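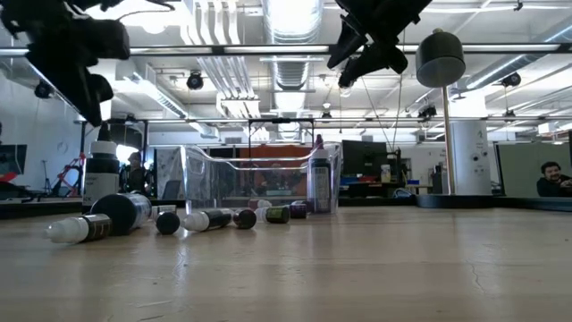
Mojtaba Sharifi put it to his sales staff that a phone maker sells every handset twice, once when the customer pays for it and again when the first one breaks.

Chapter 3
Service After the Sale

In the last chapter we followed a handset from the factory to the store shelf and looked at who earns what along the way. The accounts in that chapter stopped at the cash register. In this one they keep running. A phone that has been sold can still cost its maker money for as long as the warranty lasts, and sometimes longer.

We will use one company for most of the chapter. Duvik sells low-priced phones online, mainly to people buying their first or second smartphone. It keeps its prices down by ordering in small batches, spending little on advertising, and owning no stores. Its margin on each phone is thin. The company expected to earn more later, from cases, chargers, and software.

In April, Duvik released a new model and sold out the first batch quickly. The trouble started with the charging port. A supplier had changed the solder on a small part, and the port came loose after normal use. Duvik received 3,342 phones back under warranty. It had planned for almost 2,000.

The faulty part was cheap. What hurt was everything around it. Each phone had to be shipped in, checked in, opened, fixed, tested, and shipped back. Duvik had no repair shop of its own and sent the work to Zastcombe, a contractor that charged by the unit and gave no discount for a simple fix. The average customer waited 38 days. Many asked for a refund before the repair was finished, and Duvik then had a working used phone that it could no longer sell as new.

Three groups inside the company saw the problem in different ways. Finance wanted to keep paying Zastcombe, which meant no new fixed costs. The customer support team wanted to send a replacement phone on the day a claim came in - a faster answer for the buyer, but one that would tie up new stock. Wiroj Kamolrat, the operations manager, wanted Duvik to open a small repair center and train its own people. He argued that the company was paying to have its mistakes fixed and learning nothing from them, as Zastcombe's reports listed only "port replaced" and the date.

You will work through all of these choices in this chapter. Each can be the right one, depending on how many phones come back, how long the model stays on sale, and how much a lost customer is worth.

Terms used in this chapter

Warranty reserve. Money set aside at the time of sale to cover repairs and replacements expected later. It is an estimate and is recorded as a liability.

Return rate. The number of units sent back divided by the number sold, over a stated period. Always check the period. A rate for the first month cannot be compared with a rate for the full year.

Turnaround time. The number of days from the customer sending in a unit to the customer receiving a working one. Some firms count only the days the unit spends in the shop, which gives a lower figure.

Refurbished unit. A returned product that has been inspected, repaired if needed, and offered for sale again at a reduced price.

3.1 Estimating the Reserve

A new company has no history to work from, so its first reserve is usually based on an older model or on figures from its suppliers. Duvik used its previous phone. That phone had a different charging port from a different supplier, and the estimate carried over a return rate that no longer applied.

The usual method has two steps. First, multiply the units sold by the expected return rate. Then multiply that result by the average cost of one claim. The second number should include shipping both ways, labor, parts, and the time support staff spend on calls and messages. Duvik left out the support time - a common omission, and a large one when customers wait for weeks and write in more than once.

The reserve should be reviewed at the end of each quarter. If claims are running higher than planned, the company adds to the reserve, and profit for that quarter falls by the same amount before tax.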